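Switching to one pair of shoes for a long-distance trail

I promised in July that I would write up the shoe question after my last section of the Clalholm Way, and I have put it off long enough. A few people wrote to ask what I wore and how my feet did. My feet did fine, mostly. The longer reply is below, along with what I carried and what I would leave at home.

The Clalholm Way is 180 miles if you walk all of it, and I walked it in 13 days. Most of it is old farm track and forest road, with two stretches of rock that the guidebook calls moderate. I would call the second one hard, mainly for how long it goes on. There are five river crossings without a bridge. In a dry summer you can do three of those on stones. I did them all wading.

I used to be a boots person. My first pair were full leather, bought from a shop that measured both feet and then sold me the size they had left. I wore them for years with two pairs of socks and a lot of tape, and I thought blisters were part of hiking, like mosquitoes. Dougal Gillies, who I walked the southern half with, has worn low trail shoes as long as I've known him. He kept telling me to try them and I kept saying my ankles were weak. They may be. I have no way of knowing, having never had them tested outside of a boot.

What changed my mind was a wet weekend two springs back. My boots got soaked on the first morning and were still soaked when I drove home. They took most of the following week to dry on the porch, stuffed with newspaper. Dougal's shoes were damp by lunch and dry by dinner. I ordered a pair of Plavero low-cuts that same week, half a size up.

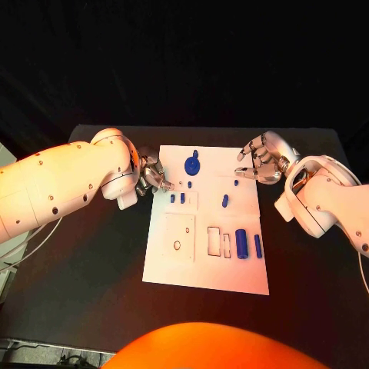 Half a size up turned out to be the right call for the length but a bit sloppy in the heel. I fixed that with the lacing. There is an extra hole near the top of most shoes that people ignore. You run the lace straight up into it to make a small loop on each side, then cross the ends over and pass them through the opposite loops before you tie. It locks the heel down without squeezing the top of the foot. I had seen this done a dozen times and never bothered. It takes a minute to learn.

I broke them in on the reservoir loop near my house, which has one decent hill, and then on stairs. I went up and down the stairs in my building with a loaded pack in the evenings. My downstairs neighbor asked if I was moving out.

On the trail itself the first three days were easy. I had one hot spot on the outside of the left little toe and put tape on it at the first stop. The tape stayed there until the fourth evening. If there is one habit I would pass on, it is stopping when you feel a hot spot. I know everyone says it. I have still walked past plenty of good rocks to sit on, thinking I would deal with it at the next one, and paid for it.

Day five was the worst. It was the long rocky section, it had rained overnight, and my pack was at its heaviest after the resupply at Hailu. There isn't much in Hailu. There is a store that closes at 4 p.m. and a campground with one working shower. I bought too much food. I had nuts, two blocks of cheese, a jar of peanut butter in actual glass, and a loaf of bread that was crushed before I left the parking lot. That day climbs 3,000 feet by the guidebook's figure, and I felt all of it in my knees coming back down.

The soles held on wet rock better than I expected. Where I missed boots was on the loose stuff below the pass, where small stones kept getting in over the collar. I stopped to empty my shoes over and over. Gaiters would have solved it. I own gaiters. They were in a drawer at home.

We met Tiruwork Asfaw at the shelter that night. She was walking the other way and had already done the part I was worried about, so we traded notes on water. The spring marked on the map before Deltine was a wet patch in the grass, she told us, and we should fill up at the creek before it. She was right about that. She was wearing shoes with more miles on them than mine had, and one was glued at the toe. She had done the glue job at a picnic table with a tube from a gas station and it had lasted a week so far.

She also talked me into sleeping socks, meaning a clean pair that never gets walked in. I had been sleeping in whichever pair was less dirty. I switched that night with my one unused pair, and my feet were noticeably better in the mornings. They get a chance to dry out, and you start the day without grit in the seams.

Dougal left at Deltine to catch his bus and I went on by myself. The northern half is flatter and a little dull, to be fair to people planning it. There is a long run of forest road where the view is trees and then more trees. It is kind to the feet, though. I made up some time there and took a short day before the last river so I could cross it in the morning with the level down.

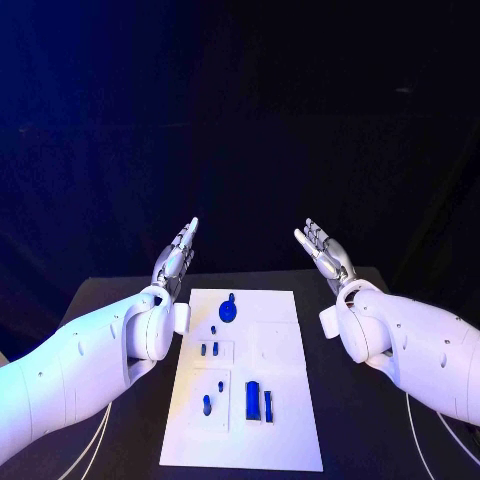 Do you need a separate pair of shoes for the river crossings?

I carried sandals for exactly that purpose and used them once. After that I walked straight through in my shoes, with the insoles and socks taken out and kept in the top of the pack. I wanted a real sole under me on the slick stones, and the shoes drained and dried as I walked. If your feet blister easily when damp, or it's early in the season and cold, I would carry the sandals anyway. They are also nice in camp.

As for the rest of the foot kit, it was small. I had three pairs of thin wool socks, counting the sleeping pair, a roll of cloth tape, small scissors, and a little tin of balm that I rubbed on my heels at night. The toenail clippers stayed home by mistake and I ended up using the scissors, badly. Trim your nails a couple of days before you go. Long downhills will find any nail you left too long, and I lost one on the right foot because of it. It's growing back.

The Plaveros are still going. The tread is worn smooth under the ball of each foot and there is a split starting in the mesh by the right big toe. I have been wearing them for errands and yard work, and I've ordered the same shoe again in the same size. The new ones came in a color I didn't pick, a sort of mustard, but they fit.

I kept the boots. They are good for snow, and I have a cabin trip planned for the winter where I'll want them. I still need to find the other lace.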